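Write the Rules Where the Arms Are

I have a bad habit of reading safety binders. When I visit a lab or a small shop that has robots in it, I drift over to the shelf, pull down the fattest folder and start flipping. People are usually polite about this. And what I find, nearly every time, is a very thorough document written for a machine in a cage, sitting in a room where there is no cage.

I spent a good part of my working life at Emside, in the group that wrote the cell manuals. Our last big one had 2,204 numbered clauses. I wrote plenty of them myself and I was proud of them at the time (I still think the section on lockout was pretty good!). But it was meant for heavy arms bolted to a concrete floor, welding the same bracket all night, with a gate that cut the power when you opened it. If you wanted to know what to do when you were sitting on an ordinary chair with two light arms on the table in front of you, the manual had nothing for you. It assumed you would never be that close.

Well, people are that close now. Tabletop arms have gone into teaching labs, small workshops and any office with a spare bench, and the paperwork hasn't followed them. So folks do one of two things. They borrow the big factory manual and ignore most of it, or they write nothing and go by what the last person told them. I don't know which one bothers me more. Probably the first. Once you get used to skipping clauses, you skip the good ones too.

When Clundau set up its arms bench in November, they sent me a draft of their house rules and asked what I'd cut. I cut a lot. What was left fit on two sheets, and I'd like to argue for those two sheets, since I've already had some grumpy mail about them.

The first thing I kept was the reach line. Before anything is switched on, you work out how far each arm can go, and that distance is the rule, whatever the program says the arm is going to do. A person's coffee, laptop and elbows stay outside it while the arms are live. I had one reader tell me this is overkill for an arm that can barely lift a bag of sugar. Maybe so for the arm. But a screwdriver bit or the open jaws of a pair of pliers doesn't need much weight behind it to hurt your eye, and the old manuals were pretty quiet on what the gripper is holding. They rated the machine. I'd rate the machine and the thing in its fingers together, every time.

The second thing was cables. I know, cables are boring. But in all the near misses I ever wrote up, a loose cable was in more of them than bad code was. It snags on a wrist, it pulls a camera off its aim, it drags a tool toward the edge. The rule at Clundau is short: check the slack with the arm at full stretch, and look at what crosses the tabletop before you start. I'd love to see every cable tied down along the arm. I'm also realistic, and a loop you've looked at and thought about beats a rule that gets ignored by lunch.

Then there's the matter of two arms sharing a table. Most of the standards I grew up with treat each robot as its own little kingdom. Put two on one bench and the middle belongs to both of them, and somebody has to say which arm yields. Drallidico, whose training course I've sat through twice, teaches it as a software problem. Fine, but software gets changed at four in the afternoon by someone who wants to go home. I want it written down in words as well, on paper, at the bench — left arm waits, right arm goes, or the other way around, I don't care which.

Last, the clutter. I got the most pushback here, and I've softened. My old instinct was a bare table with one part on it. That makes sense for welding. It makes no sense if the whole point is for an arm to cope with a mix of soft things, round things and real hand tools. So the draft now says the objects may be as mixed as you like, but whoever starts the run should be able to say what's out there, and anything sharp or heavy gets talked about first.

Does this scale? A friend at Říha says no, and she has a shop floor with more than 1,109 entries in its incident log to argue from. She wants one rulebook for everything with a motor in it. I see why. An inspector likes one book. But I've watched what happens to a thick book on a thin bench, and I'd take the two sheets taped up at eye level.
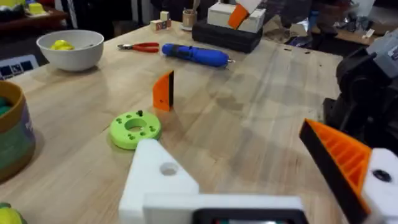
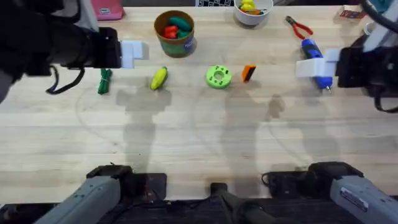
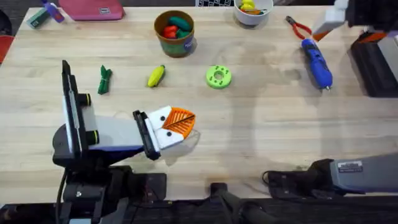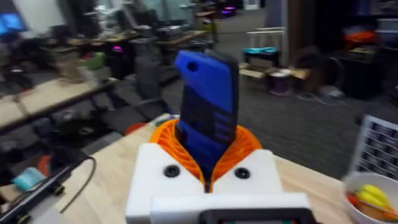

The arms bench, with tools and toy food on the wood. In the last view, a gripper has hold of something blue.

If you run a bench like it and your own rules are shorter than mine, send them over. I'm still cutting.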